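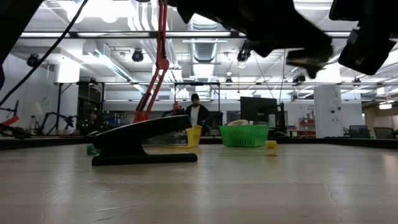 Would it put away my stapler if I left it out, one reader from the packing side of a print shop wrote to ask, and should I be worried about my job or only about my stapler? I laughed, and then I thought it deserved a proper reply, so this month's workshop tips are all for people who are getting an arm at the next bench.

We have shared our sorting tables at Urness with the arms since November, and the first thing I would tell you is to agree on where things live before anybody switches anything on. We had 54 kinds of small item going through our room and at least three opinions on each. Settle it by basket color, write it on a card, and tape the card where a tired person can read it.

Second tip – keep your hand tools on your own side. Scissors, pens and your good tape have a way of wandering over, and then you're waiting for a cycle to finish to get them back.

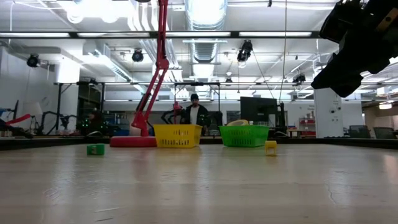

But what do the people do all afternoon, asked a commenter on last month's page. Fair enough! Mostly we check, refill and fix the odd ones, and I'll admit that the first weeks felt strange to me, standing there with my hands idle. Ask your manager early on who gets to press stop (the answer ought to be everyone) and who does the refilling, so it doesn't always land on the same kind soul. We swap every 23 minutes at Urness, and my shoulders are grateful for it.

Take your breaks away from the table, too. It's very easy to stay and watch.
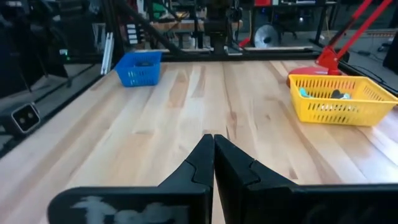 Baskets are where I'd spend your money, if you have any to spend. Ours are plain plastic with slotted sides, and I like them because crumbs and paper dust fall through and you can rinse them under the tap. Give the big one, like the yellow one here, to whatever you handle most, and let a small blue one at the back take the leftovers. Leave a good stretch of bare wood between them, as you would between pans on a stove. Wipe the tabletop with a barely damp cloth at the end of the shift and dry it right away.

Spare baskets go on the low shelf, handles or no handles, stacked by color.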